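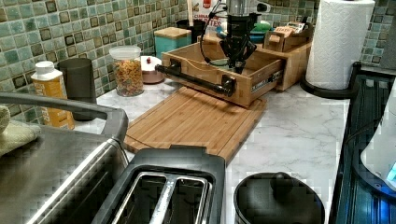 Robots on the breakfast line, who's living with this?

flormosq
Posted Friday, 6:40 am
I do mornings in the kitchen at a serviced apartment place, 144 rooms. Management signed up with Zermont in February and now there's an arm that's meant to do the drawers, the trays and the plating while I do hot food. I'm not dead against it (my wrists are thrilled!) but my job has gone from making breakfast to setting up a counter so a machine can make breakfast. Anyone else?

radka_g
Same here, different company. We had Aruvik for a season. The prep changed more than the cooking did. Everything needs a home spot, and if the casual on nights puts a canister back in the wrong place you hear about it at 5 am. I ended up writing the whole bench layout myself, on no extra pay.

Mared S
Ask for the pay. We did at Lachance and got a setup allowance, 105 a fortnight. Not huge but it's in writing.

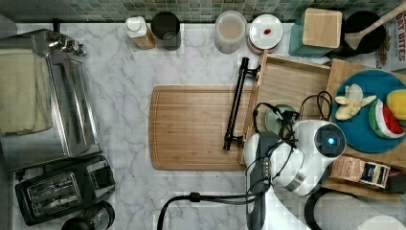
The other thing we got was a say in the speed. Ours was set so slow at first that I'd be standing there with my arms folded, then they cranked it up and I didn't want to reach past it for a plate. Took three meetings to land in the middle.

ankica_b
I'll be the grump. They told us no one would lose hours, and by winter two of our casuals had. Nicer wrists for the ones who stayed, sure.

flormosq
That's my worry, Ankica. Our roster's only safe until the trial ends at 300 breakfasts.

radka_g
300 is nothing, you'll be there in no time. Get the hours thing in writing now.

Mared S
Disagree a bit with the doom, we kept everyone. But yes, in writing, and bring your delegate.

flormosq
Okay, emailing her after my shift. Will report back.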